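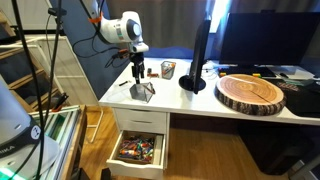

机の左手前の角。透明な容器の上にあるグリッパ

件名: Re: [bruka-users 1803] Sketportの卓上片付けパッケージ、試用の感触は？
宛先: bruka-users
差出人: Stenberg 試用担当

Malouさん、みなさん

試用の件、返事が遅くなりました。引用の質問に順に答えます。前提を先に書いておくと、うちが借りているのはSketportの卓上片付けパッケージ(動作作成ソフト、認識モジュール、遠隔サポートの組)で、アームもグリッパも手持ちのものを使っています。窓口はDevadigaです。契約はまだ試用のままで、購入は決めていません。

Malou Nørgaard さんは書きました:
> 来期に向けて、Sketportの卓上片付けパッケージを検討しています。
> カタログのデモは何もない白い台の上に対象物が一つだけ、というものばかりで、
> 普通の事務机で使えるのかがわかりません。すでに試用している方がいたら、
> 次の点を教えてください。
>
> (1) 最初の動作ができるまでの手間
> (2) 透明なもの、メッシュのものを扱えるか
> (3) モニタやキーボードを置いたままの机で使えるか
> (4) 引き出しを開けたまま作業できるか
> (5) サポートの対応
>
> こちらは床置きの架台にアームを1本付ける予定です。専用の作業台を
> 別に買う予算はありません。価格表はDevadigaからもらったので不要です。
>
> Malou

(1) 手間について

ソフトの導入そのものは午前中で済みました。時間がかかったのは座標合わせです。付属の手順書は、机の四隅のうち3か所にグリッパの先を当てて登録するように書いてあります。うちの机は右側に大きな丸太の輪切りを置いていて、奥の角にはモニタがあるので、手順書どおりの3か所を素直には取れませんでした。結局、手前の縁に寄せて点を取り直しています。点と点が近いほど誤差は大きくなるはずですが、左手前だけで作業する分には困っていません。机の右端まで使うつもりなら、物をどけてから登録するほうが早いです。

動作の作成は、画面上で「つかむ」「持ち上げる」「置く」の部品を並べていく方式です。一つの動作に並べられる部品は最大11個で、これを超えると保存のときに警告が出て、動作を二つに分けるように言われます。片付けの一往復なら足りますが、途中で持ち直しを入れるとすぐに上限に来ます。分けた動作をつなぐ機能はありますが、つなぎ目で必ず待機姿勢に戻るため、その分遅くなります。待機姿勢を途中の高さに変更できないかDevadigaに聞いたところ、現行版ではできないとの回答でした。

日本語の画面は用意されています。ただしエラーの文言は英語のままのものが多く、手順書の索引も英語の用語で引く作りです。

(2) 透明なもの、メッシュのもの

ここが一番気になるところだと思います。うちで使っているのは、縁だけが濃い灰色で壁が半透明の角張った容器と、金属メッシュのペン立てです。どちらも認識モジュールには嫌な相手で、標準の設定では次のような具合でした。

透明の容器は、空のままだと輪郭がなかなか決まりません。画面上の枠が机の白に引っ張られて、実物より大きくなったり小さくなったりします。中にペンが立っていると急に安定します。たぶんペンのキャップの色を拾っているのだと思いますが、サポートに確認したわけではありません。

メッシュのほうは、位置は出ますが、向きが不安定です。丸いものなら向きは関係ないのでそのまま使えます。四角いものだと指の入る方向が問題になります。縁をはさむ設定にすると、向きがずれたときに指が角に当たります。縁をはさむのをやめて外側から全体をつかむ設定に変え、指の開き幅を手で入力するようにしてからは、当たることが減りました。開き幅はカタログの数値をうのみにせず、自分のグリッパで測って入れてください。うちのは短い指が2本のもので、初期値のままでは足りませんでした。
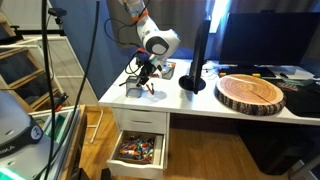
つかむ高さについても一つ。ソフトの初期値は対象物の高さの真ん中ですが、ペンが入った容器は真ん中でつかむと持ち上げたときに傾くことがあります。かといって上に寄せすぎると、今度はペンの軸に指が触れます。うちでは真ん中より少し上に落ち着きました。容器ごとに値を保存できるので、一度決めれば毎回入れ直す必要はありません。ただ、保存した値の一覧を書き出す機能がなく、別のパソコンに移すときは手で写すことになります。次の版で対応予定とのことですが、時期は聞いていません。

机に寝かせたペンを拾う動作も作ってみました。こちらは容器を動かすよりずっと難しいです。白い机に赤いペンなら見つけてはくれますが、細いので高さの誤差がそのまま失敗になります。机の面に指先を当てずに、なおかつペンの径の中に収める必要があり、先に書いた座標合わせの粗さが効いてきます。ペンをペン立てに差すところまで自動でやりたいのであれば、いまのパッケージだけでは勧めません。

(3) モニタ、キーボードを置いたままの机

使えます。うちはモニタもキーボードもマウスも置いたままです。ソフトには「侵入禁止の箱」を置く機能があり、画面上で直方体を引いて、そこにアームが入らないようにします。モニタは横向きに近い角度で置いていると細く見えるので、箱も細く引きたくなりますが、首を振ることを考えて大きめに取っておくのが無難です。誰かがモニタの向きを変えても、箱は自動では追従しません。

丸太のように丸いものも直方体で囲むしかないので、角の部分が無駄になります。円柱の禁止領域がほしいという要望は出しました。キーボードの周りの細かい物は、禁止の箱を引くほどでもないので、キーボードごと低い箱で覆っています。高さを低くしておけば、その上を通過する経路は残ります。

見落としやすいのはケーブルです。箱で囲えるのは周囲の物だけで、アームから垂れている自分のケーブルは計算に入りません。うちのアームは黒いケーブルが輪になって下がっており、手首を大きくひねる経路では、机の上の物に触れる心配があります。経路の候補が複数出たときは、所要時間の短い順に並んでいる一覧の先頭を選ばず、手首の回転が少ないものを選ぶようにしています。一覧に回転量の欄を表示させる設定は、初期状態では切られています。「表示」の中の一番下です。

(4) 引き出し

開けたままで動かせますが、条件付きです。うちの机は左側の下に白い引き出しがあり、下の段を開けた状態で登録しています。アームの作業は机の上だけなので、引き出しは単なる障害物として扱い、前に出た分を禁止の箱で囲みました。閉めて作業するときは、その箱を外した設定を別に保存しておけば切り替えられます。

引き出しの中身を拾えるかどうかは試していません。うちの引き出しは色とりどりの小物がぎっしりで、あれを一つずつ見分けるのは、このパッケージの対象外だと思います。Devadigaの資料にも、対象は「互いに離れて立っている物」と書いてあります。中から取り出す用途をお考えなら、先に先方へ中身の写真を送って聞いたほうがいいです。

(5) サポート

返事は早いほうです。朝に出した質問はたいてい夕方までに返ってきます。ただし日曜は受け付けのみで、週明けの回答になります。遠隔で画面を見てもらう回は試用中に2回まで無料で、うちは座標合わせのときに1回使いました。担当の方は手順書にない点の取り方も知っていて、助かりました。残りの1回は四角いメッシュのペン立ての向きの件で使うつもりです。

不満を挙げるなら、ログの送り方です。こちらで保存したログを圧縮して添付すると大きすぎて弾かれ、結局、先方の指定する置き場に上げることになります。そこに入るためのアカウントの発行に時間がかかりました。試用を申し込む時点で、一緒に頼んでおくことをお勧めします。

全体として

容器を決まった場所に動かす程度の片付けなら、事務机のままで使えるというのがいまの見方です。専用の台は要らないと思います。細いもの、倒れたもの、向きのあるメッシュについては、手で数値を入れる覚悟が要ります。価格に見合うかどうかは、何種類の容器を扱うかで変わるでしょう。うちは種類が少ないので、買い取りより月払いに傾いています。

Malouさんに逆に伺いたいのですが、床置きの架台というのは机に固定しますか、それとも完全に独立でしょうか。独立だと、机を少し押しただけで登録した座標がずれます。うちは机の脚の位置に床へテープを貼って、ずれたら戻すようにしていますが、もっとよい方法をご存じの方がいたら教えてください。

それから、四角いメッシュのペン立ての向きを安定させた方がいれば、設定ファイルを見せてもらえるとありがたいです。こちらの設定も、必要なら個別に送ります。

Stenberg 試用担当

--
bruka-users メーリングリスト
返信はリスト全体に届きます。添付ファイルは各自の置き場をご利用ください。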